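Search Tevwood
Search for people, posts, tags

Benedicta Boateng
23 November 2024

1/ I moved to Brakow in February and I want to write down what I learned about cooking for one person. Maybe it helps somebody who is also new in a city.

2/ In my mother's house we were nine at the table. I did not know how to make a small pot of anything. My first stew here lasted me 7 days. By the last day I did not want to look at it.

3/ So first lesson: cut the recipe before you go to the shop, not at the stove. I write the amounts for 2 people. One plate for the evening, one for lunch at work.

4/ Second lesson is rice. I cook it every time fresh, half a cup. It takes less time than I believed.

5/ The shop Raramo sells single onions and single carrots, and they do not look at you strange if you buy one. The big market is cheaper, but only if you eat all of it.

6/ My neighbor Mrs. Issahaku taught me to freeze ginger and pepper already ground, in an ice tray. One cube for one pot. I use this more than any other advice.

7/ Sauces were my weakness. I bought every kind and then forgot them. Now I have a rule that I finish one before I open the next, and I keep to it most weeks.

8/ Tomorrow I will post my groundnut soup in the small version. It still needs a little work with the salt.
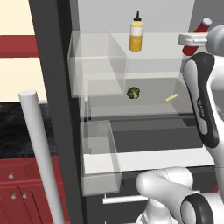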